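Rostwood bench notes -- README for the Gratico parts handling set

Maintained by Nam-gil Byun. Floor side questions go to Alistair Cairns, he's on until 3 most days.

What this is

Recordings from the two-arm cell at Dalgleish, plus the shift notes that go with them. Started in October as part of the Aller rollout. The point was never only the arms -- we wanted to know what happens to the jobs next to them. So there are two halves, the recordings and the people notes, and they share session ids. Please don't use one without looking at the other.

Contents

3899 recordings total, 2080 of them with both arms moving. Rest are single arm or idle.
79 shift notes, typed up from the paper forms. Spelling left as is.
5 task sheets, one per task. Sheet 4 was rewritten halfway, both versions are in the folder.
Streams: wrist view per arm, one high view, joint positions, gripper opening.

Wrist views

Close range, straight down for a lot of the time. Exposure is set to auto so the gray drifts lighter and darker between sessions, don't threshold on it. Arm shadow is in there too, soft edges. Mask it or live with it. 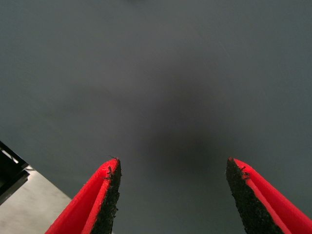
Wrist view, gripper open, nothing held. Black pads on red fingers.

Pads pick up bits. Cleaning them is now a listed task, first thing on shift, and that line got added because the operators asked for it. Before that it was done by whoever noticed and went down on the sheet as idle time, which made people look slow on paper. Fixed in the notes from session group C on. Groups A and B still have the old coding, sorry.

What changed for the crew

Short version, long one is in notes/people.txt.

Less picking and placing by hand. More setup, more watching, more resets. Several people wrote that watching is more tiring than the old work. Alistair moved the rotation to shorter turns at the cell and complaints about that dropped off, though we changed the break times the same week so can't say which one did it.

Pay grade for cell operators was not settled when we collected this. If you quote the notes on that, say so.

Two people asked to go back to the packing side and did. Their notes are kept in, with permission, ids removed.

Small parts and discs

Sheets 2 and 3. The operator lays the parts out on the mat, steps back, calls start. Layout is by eye and we kept it that way on purpose, since thats how it goes on a normal shift. Cables are the thing to watch in these sessions, they lie across the work area and change shape every time an arm moves. 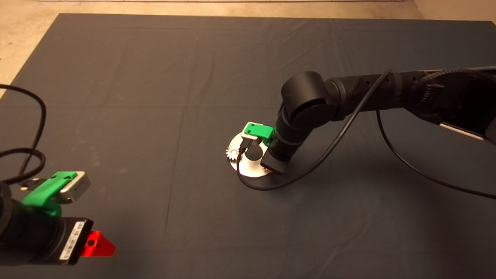
Cable snags get the tag "snag" in the event column. Anything tagged before the Wednesday retraining was tagged by one person, after that by two. Agreement is better but not great. Small slips where an operator reached in and fixed it by hand are tagged "assist" -- these are the ones most people will want. They show where the job still leans on somebody knowing what to do.

Known problems

- wrist clocks off by a frame or two against the high view in group B
- some notes have the wrong session id, list in errata.txt, probaly not complete
- no night shift. Not a choice, we just didn't get there
- gripper opening is raw units, not mm

Use

Internal and partner research ok. Do not use the shift notes to score or rank individual workers, that was the deal when people signed up. Ask Nam-gil before passing anything on outside Rostwood.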